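Ticket 1105 - hot water drops out mid shower, upstairs only
Status: open, waiting on part
Last updated: April, 4:50 pm
13 comments

Unit is a Closteck tankless, gas, on the garage wall. Ertürk mixing valve in the upstairs bath. House is in Virnden, town water, pretty hard. Tenant reports water goes cold after a few minutes, comes back on its own, goes cold again. Kitchen fine. Downstairs half bath fine.

Visit 1, morning
- No error on the display. Set to 120.
- Ran kitchen tap on full, held steady. Ran upstairs shower, cold at minute four. Burner cut out at the same moment, heard it.
- Inlet screen pulled. Bit of grit, rinsed, back in. No change.
- Gas valve fully open. Vent clear, no nest this time.

Thought it was minimum flow. The shower head is a low flow one and if the mixing valve closes down on the hot side the heater doesnt see enough water and shuts off. Took the head off and ran it bare, ten minutes, no dropout. Put the head back, dropout at minute five. So flow, or mostly flow.

Visit 2, after lunch
- Descaled the heater anyway, was overdue. Pump and vinegar, 50 minutes. Came out cloudy, then clearer.
- Flow reading at the heater went up a little. Shower still dropped out, just later.
- Pulled the Ertürk cartridge. Rubber seat on the hot side swollen and one spring stiff. That will do it.
- Cleaned the seat, greased, back together. Better but not right. Held eight min, then cool (not cold), then recovered.

Tried the other stuff so nobody asks again:
- Turned heater down to 115 so the valve pulls more hot. Helps. Tenant says not hot enough for dishes. Back to 120.
- Swapped power outlet. Nothing.
- Cross flow from the laundry faucet, shut both laundry stops, no difference. Opened them again.
- Flow sensor on the Closteck, cleaned the little wheel, spins free.

Parts
Ekedach counter has the cartridge on backorder. Part ends in 26, NOT the older one with the square stem, they gave me the square stem last time and it does not fit. Asked for the seat kit seperately, they only sell it with the cartridge. Will call again in the morning.

Workaround for tenant until then: shower head set to the widest spray, open the hot first all the way then bring cold in slow. If it drops, crack the sink hot tap a quarter turn and the heater should relight. Left a note on the mirror saying this.

Do not replace the heater. Somebody wrote "replace unit" on the old ticket and there is nothing wrong with the burner or the exchanger that I can find. If the new cartridge doesnt fix it then look at the shower head next, a head with more flow is cheap.

To do
- chase Ekedach
- fit cartridge, run shower 15 min, log the temp each minute
- reset the limit stop after, tenant has a small kid
- put descale on the yearly list
- close old ticket as duplicate

Attachments (4)

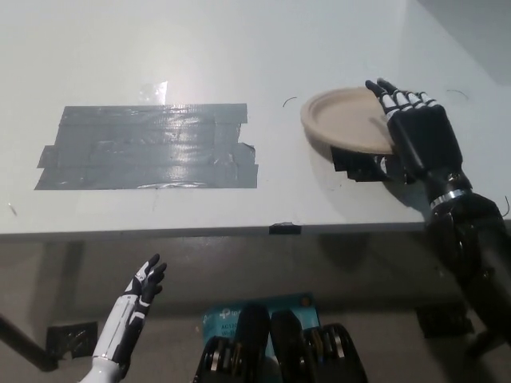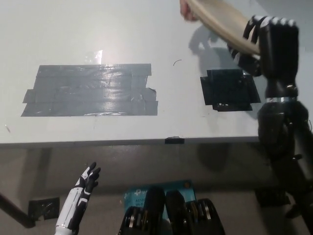
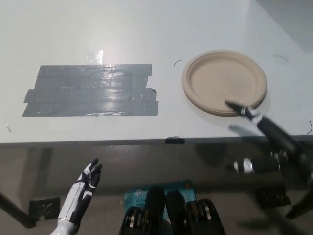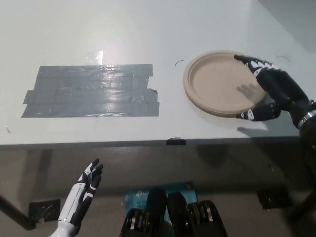
White table, gray duct tape patch on the left in all four.

2 people following this ticket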